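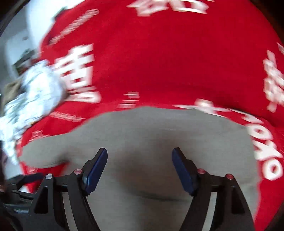 Onico User Forum – Safety and Faults
Thread: Gripper fails to release on soft furnishings after firmware 2

esugawara
Posted Aug 16, 2025

I am reporting a fault for the attention of other sites using the Onico two-finger gripper for household cloth work. The task was to pick up a gray cloth from the seat of a red sofa with a printed throw and fold it in place. On closing, the fingers took hold of the cloth and the throw together. The release command was sent and acknowledged in the log, but the fingers remained closed for 900 milliseconds before opening. During that interval the arm began its retreat and pulled the throw with it.

No person was within reach. We have suspended cloth work at our site until the cause is known. I would ask whether other members have recorded a delayed release since the update.

Emiko Sugawara
Civum, Macapagal site

skoyama
Thank you for the report. Before the firmware is blamed, please confirm the force limit. A grip that takes up two layers is generally a sign that the limit has been set for a single thin layer and then raised by hand. We have run the same firmware since February and have no delayed release on record.

esugawara
The force limit was at the factory value and had not been changed. I accept that picking up the second layer may be a planning error on our side. The late opening is a separate matter. The arm should not move away while the fingers are still closed, whatever they are holding.
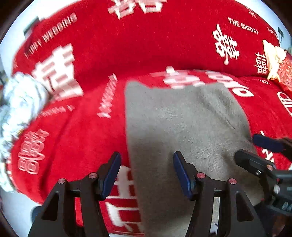

Sadao Koyama wrote in reply that he agreed on the last point, but did not agree that the gripper was at fault. In his view the retreat should wait for the measured finger position, and an acknowledged command is no proof that the fingers have opened. He asked whether the Civum controller reads that position at all.

esugawara
It does not. Our controller proceeds on the acknowledgment. I have asked for this to be changed.

sokia_bench
I must disagree with closing the matter there. We logged 2000 open and close cycles on the bench and found late openings with nothing in the fingers. A position check will stop the arm from pulling – it will not explain the delay. The unit should be returned for inspection.

skoyama
Were those cycles run with the older linkage pins? Wear at the pins can slow the opening.

sokia_bench
New pins, fitted before the test. I will post the log.

esugawara
Our unit has been taken out of service and a return has been requested. Cloth work remains suspended.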